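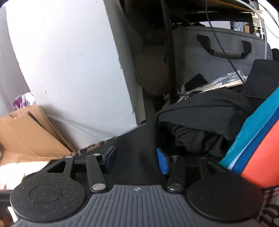
Open day at the Vimska workshop

I finally made it to the Vimska open day, and what fun! They let us try the Handine, a gripper you hold in your own hands, with blue pads on its black jaws. I took it down beside a desk, in among the cardboard and dark cloth, and wow, corners are hard. My turn lasted 90 seconds and I wanted 8 more. The next open day is at Harawira in August, so come along and have a go!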